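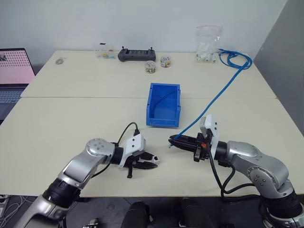 **Figure 1.** Sorting station at Tullcombe, with a blue network cable, a storage bin and a clear zip bag of small parts.

### 3.2 Sorting stations and item classes

Loose cabling is the slowest class of item to put away in a small equipment store, and the one most often returned to the wrong place. We recorded returns at the Tullcombe store from April onward, using the item register kept by Selvaraj Uddin. The register held 3,981 returns, of which 825 involved at least one cable. Each station consists of two tables pushed together, which gives enough depth for a cable to be laid out at length while its container stays within reach. In Figure 1 the blue network cable runs diagonally over both tables and ends in a loose coil near the back right corner, beside the zip bag, while the open-topped bin near the center is still empty. We refer to this layout as an open return: the item is on the surface, its container is present, and the two have not yet been matched.

Open returns were divided by container. Rigid containers are bins and trays with a fixed opening. Soft containers are bags and sleeves, whose opening has to be held or shaped during filling. A cable assigned to a rigid container can be lowered in with little preparation, provided the coil is smaller than the opening. A cable assigned to a soft container must first be wound to a set diameter and tied. The store's written procedure, known internally as Drirka, calls for a tie at one point on short cables and at two points on long ones, but does not define short or long. We set the limit at the width of one table and applied it to all entries.

Small parts were treated as a separate class. They were kept in clear bags so that the contents could be checked without opening, and a bag was counted as one item regardless of how many parts it held. This choice lowers the total for small parts and should be kept in mind when Table 2 is read - a single misplaced bag may stand for many missing parts on the shelf.

### 3.3 Coding of errors

An entry was coded as an error if the item was later found in a container other than the one named in the register. Of the 825 cable returns, 334 were coded as errors. Entries with no named container were coded as incomplete and left out of the error rate. Nine entries could not be read and were dropped before coding began.

Errors were then assigned to one of two types. In a transfer error, the cable was stored in a container meant for another class, usually small parts. In a length error, it was stored with cables but in the wrong size group. The types were coded separately, and an entry that met both definitions was assigned to transfer, as this has the larger effect on retrieval time. The labeling scheme follows Vukex, with one change: adapters attached to a cable are coded with the cable and not as small parts.

The seam between the tables was used as a reference line when items were laid out. Containers placed beyond the seam were logged as far, and those on the near table as near. Items lying over the seam were logged by the position of the free end. The Roy layout, used at the second site, has a single table and therefore no such line, and position was not logged there.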